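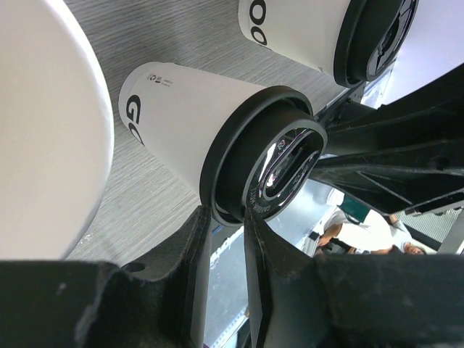

Selling covered calls on a small account - worth it?

tallgrass_pete
I have 100 shares of Kullero that I bought at 19 and it has sat between there and 20 for most of the year. It pays no dividend. I was thinking of selling a monthly call at the 20 strike and collecting the premium. My broker is Danari and they approved me for options on Thursday. Anything I should know before I do the first one?

mborder
If you would be fine selling at 20, go ahead. You keep the premium either way. If the shares get called you made a dollar a share plus whatever you collected. Check the spread first. Kullero options don't trade much and the gap between bid and ask can eat most of what you think you're getting. Use a limit order.

RedInkRita
I would pass. You take all of the downside on the stock and give away the upside for lunch money. I did this with Stirkaline for most of a year. The month it finally moved I was called out and watched it keep going. All the premiums together didn't cover what I missed.

mborder
That is hindsight. You could have bought the call back.

RedInkRita
At a loss bigger than the premium, yes. I looked at it.

tallgrass_pete
What strike were you selling on Stirkaline?

RedInkRita
First one above the price, same as you want to do. If I did it again I would go at least 2 strikes out and take less money.

quietledger
Two things nobody has mentioned. One, look at the commission. Danari charges per contract, and there may be a separate fee if you get assigned, so read the schedule. With one contract a month it adds up. Two, is this in a taxable account? If you haven't held the shares a year, selling certain calls can affect your holding period. Look up "qualified covered call" or ask whoever does your taxes.

tallgrass_pete
Taxable. Held since last October, so past a year now. The whole account is only 2,000 and change, so the commission does matter.

mborder
Then this one position is nearly your whole account. I'd worry about that more than the strike.

quietledger
Agree with that. I moved most of mine into the Noiphan index fund and kept one stock to play with.

RedInkRita
For once we all agree.

tallgrass_pete
Fair enough. I put in a limit order for one contract at the 20 strike this morning - not filled yet. If it gets called I'll put the money in a fund and leave it there.

mborder
Sounds reasonable. Post the fill if you get one.

Recent threads
Danari transfer still pending
Rolling a call the day before expiration
Stirkaline earnings, anyone holding?
Noiphan index fund vs. picking your own
Limit orders on thinly traded options

Contact us | Forum rules | Copyright, all posts belong to their authors | Back to top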